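The Fivum Letter
News from Dirkudmont and the streets close by
22 October 2022

Getting the house ready for the cold

Well, it has come around again. I woke up last week with my feet sticking out of the covers and they were like two blocks of ice, and I thought, all right, that's enough of pretending it is still September. I got up, put on the thick socks, and started the list. I do love the list. My mother kept hers on the inside of the pantry door in pencil and rubbed it out a line at a time, and I still have the feeling that a house doesn't quite know winter is coming until somebody has written it down.

Several of you asked me at the harvest supper to set down what I do and in what order, and I said I would, and then of course I went home and sat down and couldn't remember half of it. So what follows is in the order I thought of it. Please don't go up a ladder on my say-so if you aren't steady on one!

I always start indoors, at the table, by going through what is left over from last year. Old caulk tubes dry out, weatherstrip loses its stick, and there is no sense paying for a new roll when there is a good one in the back of the hall closet. It takes me most of a morning, mainly on account of stopping to look at other things.
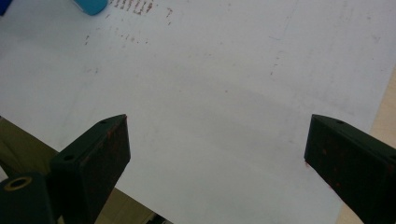
Windows and doors

A drafty window will nag at you all winter long. Go around on a windy day with a strip of tissue paper held near the edges and watch it. If it flutters, you've found your draft, and you can put a bit of masking tape there to mark the spot so you don't have to go hunting for it again. On our side of Siralon Street the houses all face the wind, and I have never yet gone around mine without the tissue dancing somewhere new.

Foam weatherstrip is the easiest thing for most people. Clean the channel first with a damp rag, let it dry all the way (overnight if you can stand to wait), and press the foam down without stretching it. I stretched mine the first year to make it reach the corner, and by Christmas it had crept back and left a gap I could put my thumb in. For the bottom of the back door I use one of those rolled fabric draft stoppers filled with rice. You can sew one in an evening out of an old pair of corduroys, and very handsome it looks too.

Guo Hardware has the window film kits in already, stacked up by the register, and a kit will do four ordinary windows if you cut carefully. Read the directions before you plug in the hair dryer. The film wants to be warmed from the corners in toward the middle, slowly, and if you get too close with the heat it will go into a hole faster than you can say oh no. 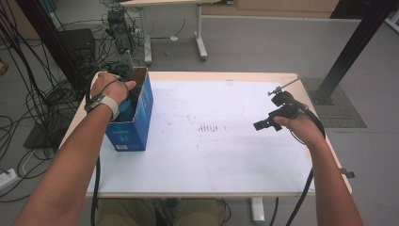 While you are at it, check the locks on your storm windows. A window that is shut but not latched can sit open by a hair at the top, and you would never see it from where you stand. I went two whole winters with one like that in the spare room and blamed the radiator, poor thing.

Pipes, faucets, and the garden hose

Please, please take your hose off the outside faucet. I know it is a nuisance and your hands get wet, but a hose left on holds water back in the pipe, and the first hard freeze will do the rest. Shut the inside valve if you have one, then open the outside faucet and let it drain. Coil up the hose and hang it somewhere it won't be stepped on. Mine goes on a nail in the garage next to the snow shovel, which I bring to the front at the same time so I'm not climbing over the lawn chairs in the dark.

Under the kitchen sink, if it's on an outside wall, foam sleeves on the pipes are cheap and go on in no time. They come slit down one side. You just pop them over and tape the seams — and do find out where your main shutoff is while you're down there with the flashlight! Tie a ribbon on it. Show everybody in the house, including whoever says they already know.

The furnace filter wants changing too. I write the month on the cardboard edge with a marker when I put a new one in, and every fall I'm shocked at what it says on the old one. Have the furnace itself looked at before everyone else on your block has the same idea. The waiting list gets long by the first frost, and it is no fun to be at the bottom of it wearing your coat to breakfast.

Now, we did put a little note in the last Letter asking how people felt about leaving faucets on a drip through the coldest nights, and the mail we got was lively.

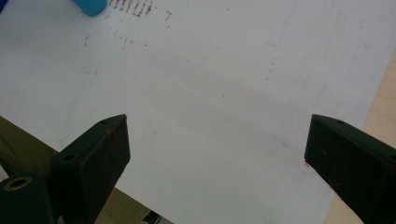 Wilma Cairns is firmly in favor of the drip, and says she has done it every bitter night for as long as she has had her house and has never lost a pipe. She opens the cabinet doors under the sink as well, so the warm air can get in, and she puts a dishpan under the faucet and waters her houseplants with it the next day. Her one caution is to check that the drain is clear before bed, and she adds that a thin steady trickle does more good than a drop now and then.

I must say the dishpan had never crossed my mind, and my ferns are going to be very well looked after this January.

Blankets, soup, and the rest of it

The other half of getting ready is the nice half. Air your blankets on a dry day while we still have a few. Wool should go over a line or a railing in the shade, with a good shake at the beginning and another at the end. If you find a moth hole, darn it now, small, before it turns into a big one that you will put off until spring. I keep a basket of mending by the good lamp, and I'm not going to tell you how far down it goes. 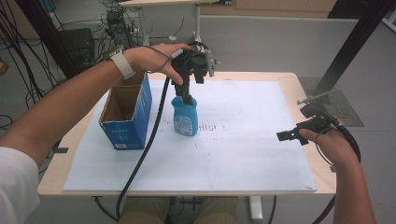

Then there is the freezer. I like to have soup put by before the first storm, flat in bags so it stacks like books, with the name on every one. Bean and ham, chicken and barley, and that squash soup with the apple in it that half of you asked for after the supper. It's an ordinary squash soup, with one tart apple chopped in along with the onion, and a spoonful of cream at the table if you are having company.

Put a flashlight in the kitchen drawer and another by the bed, and try both of them. Extra candles are lovely but keep them well away from curtains, and never leave one going in a room you've walked out of. If you have a neighbor who lives alone, get their phone number now and give them yours, and settle between you who is going to call whom when the lights go out.

Anyone who would like a hand with window film or with getting a hose put away can leave a note in the Fivum box at the library desk with a name and a phone number on it. Write the number big, please. My glasses are not what they were, and last fall I spent a very pleasant half hour talking to a complete stranger in the next county about her gutters.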